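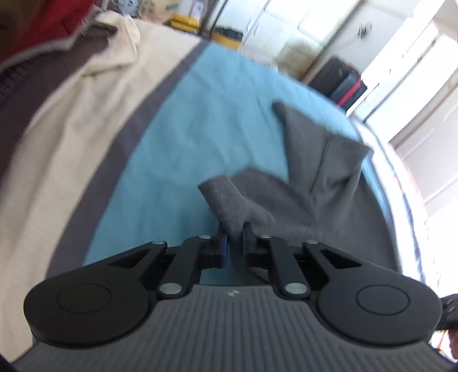
Vodico Striped Flat Sheet

The Vodico is our everyday flat sheet in woven stripe. The stripe is made with dyed yarn and is not printed, so you see it on both sides of the cloth and it stays clear after many washes. We have sold this sheet for 12 years and it is still the article that customers order again most often.

Cloth

Pure cotton, percale weave. It feels crisp and a little dry in the first weeks, then it becomes softer. If you like a silky and shiny sheet, please look at our Gurkex sateen, which is heavier and warmer. The Vodico is better for people who get hot at night.

The cotton is combed before spinning. Small dark specks from the plant can remain in the pale stripes. They are natural and mostly disappear with washing.

Sizes

Twin, full, queen and king. All sizes are cut with extra length for the foot end, so that you can fold it well under a thick mattress. The hem at the top is wide, the other hems are narrow. The stripes run from head to foot in all sizes.

We recommend to measure your mattress together with the topper, if you use one. Many returns come from customers who measured only the mattress.

Colors

Blue on white, gray on white, rust on cream. The green was stopped in October and we will not make it again. A few twin sheets in green are left in the outlet section.

Colors from different dye lots can differ slightly. If you need several sheets for the same room, please order them together and write "same lot" in the comment field.

Washing

Wash before first use, alone or with similar colors. Warm water is enough for normal use. Do not use bleach, it makes the colored stripes dull and the cotton weak. Fabric softener is not necessary and makes percale less airy.

Tumble dry on low and take the sheet out while it is still slightly damp. Pull it straight by the corners and you will need very little ironing. On the first wash it shrinks up to 9 percent in length. This is already calculated in the cut size.

What goes with it

The Drusis pillowcase is woven in the same stripe and sold in pairs. The Þorgeirsson wool blanket is plain and comes in gray and in natural white. It has the same width as our queen sheet, so the edges hang evenly.

Delivery and returns

Orders are packed in a cotton bag with a drawstring. Delivery takes up to nine working days. Unwashed sheets can be returned within 32 days. Washed sheets we can take back only if there is a fault in the weaving or the sewing. Please send a photo of the fault first, with the small label visible, because the lot number is written on it.

For hotels and guest houses we have a separate price list, and we can sew the hems in another width. Please write to Senan McGrath in the trade office and tell him the number of beds and the mattress sizes.

Page updated 12 Mar 2026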